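Dec 6, 2020
Lindcombe bench, glue and filler notes, continued from the August pages

Carried on with the hide glue comparison. Two lots on the bench: the old Grevov pearl glue (bag opened in August, kept in the tin) and the new Eteck granules, 292 gram strength according to the sack. I have been mixing both at one part glue to two parts water by weight, which is too thick for the Eteck. It gelled on the brush before I got to the end of the joint. Next batch goes at one to two and a half.

Soak times. Grevov wants overnight. The Eteck was fully swollen by the time I had swept up and had coffee, so call it an hour. Both pots held at 60 C. The thermostat on the left pot reads low again. Checked it against the glass thermometer and it was four degrees off, so set it to 56 and leave it there until somebody replaces the probe.

Test joints, maple to maple, rubbed, no clamps:
Grevov, fresh: good squeeze-out, closed line, broke in the wood.
Grevov, reheated three times: line slightly dark, broke half in the glue.
Eteck, fresh, too thick: visible line, broke in the glue. Not a fair test.
Eteck, thinned in the pot: closed line, broke in the wood.

So the strength is there if the mix is right. The reheated Grevov is the one to watch. Mark the jars with the number of reheats and throw them out after two. Jars go in the small fridge, not on the windowsill. The one on the windowsill had mold on it and went in the trash, 80 g wasted.

Konstantinidis chest, job 329. Drawer bottoms are out. The long split in the second one was repaired before with something white and rubbery that does not move with warm water or with alcohol. Scraped what I could. The rest will have to come out with the narrow chisel, slowly. Under it the pine is clean and takes glue fine on a scrap of the same age. The date penciled on the back of the top drawer is 1821, or possibly 1827. The last stroke is rubbed. I am writing 1821 on the job sheet with a question mark.

Glue blocks along the front rail: five sound, two loose, one missing. Loose ones lifted with a palette knife and a drop of warm water and are bagged with their positions written on the bag. Please do not tip that bag out to look at them.

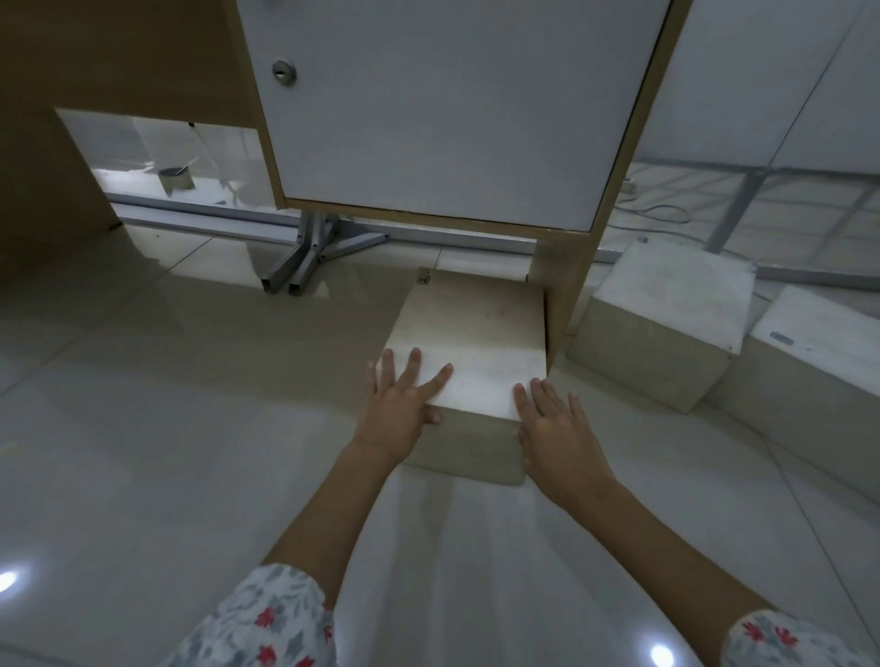

Beige block going into the gap under the cabinet, both hands flat on it.

Humidity in the back room has been low all week, 31 to 34 percent. That is too dry to be gluing up wide panels. Put the tray of water back by the heater and it came up to 40 by the afternoon. The front room is better, 44 and steady, so the chest stays in there until the drawer bottoms are in.

Filler. Tried the recipe from the back of this book, glue size with whiting and a bit of raw umber. It shrank in the deep test hole and cracked across the middle. Two thin fills were better than one thick one. Sanding dust instead of whiting gave a stronger plug but went much too dark under shellac. Try half and half.

Shellac is low. There is more than enough flake for this job, but the alcohol is down to one can. Add to the order along with 180 grit and brown paper tape.

To do next:
Remix Eteck at one to two and a half and redo the maple joints.
Same joints again after a week in the front room, to see if the line opens.
Cut one new glue block for the front rail, old pine, grain running with the rail.
Ask Eteck whether the granules come in a lower strength. For veneer I would want something slower than this.

Left pot switched off at the wall, right pot washed out.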